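Youth basketball kit moves to flat folding before August handout

Skoveo basketball club has changed the way its junior kit is put away, replacing hangers with flat folding on an upholstered surface. The club holds 583 garments, a mix of shorts, training tops and replica jerseys, and all of them are to be folded and shelved before the August handout.

Kit manager Ailbhe Ní Chonaill said the hangers had stretched the shoulders of the older vests and that the rail took up too much of the store. Folded stock will go into lidded boxes from Trollum, sorted by size and then by colour.

Red items are being dealt with first. They include pieces with a white hem band and a gathered waist, which are laid out flat before the first fold is made. 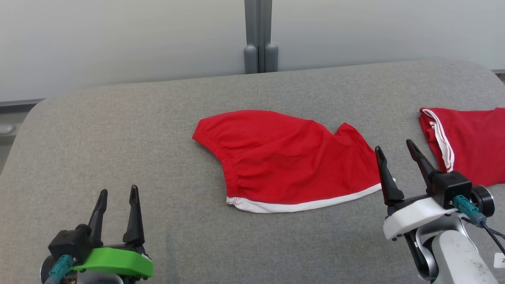 Folding method

The written method runs to five steps for a jersey. The garment is laid front side up and smoothed from the collar to the hem. One side is tucked under, then the other, to give a rectangle of the same width as the box. The hem is brought up last. Care labels are left attached, as the washing temperature is checked against them at the end of each season.

Printed jerseys are handled separately. Lettering and numbers are kept on the outside of the fold where possible, and no crease should run through the middle of a figure. The red "BULLS" jersey with the number 23 falls into this group, along with other replica tops given to the club for use at its summer camp.

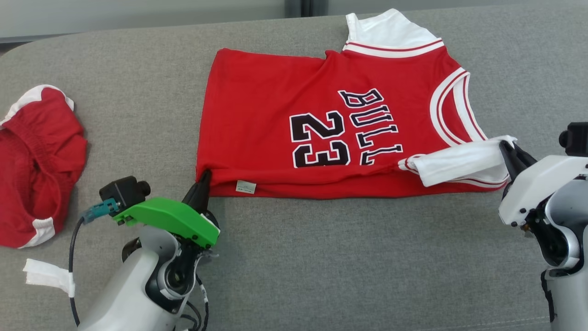

Striped trim at the armholes should be turned in before the sides are folded, and any section that springs out is pressed flat by hand. Ironing over the print is not allowed.

Zoltán Csizmadia, who coaches the under-12 side, asked for shorts and tops to be boxed as sets. This was turned down for the present, as many players take different sizes in each. Nine boxes have been set aside for shorts alone.

Parents who still have kit from last season are asked to return it washed, with the player's name on a slip of paper inside the bag. Returns can be left with Finbarr Cullinane at the side door before evening training.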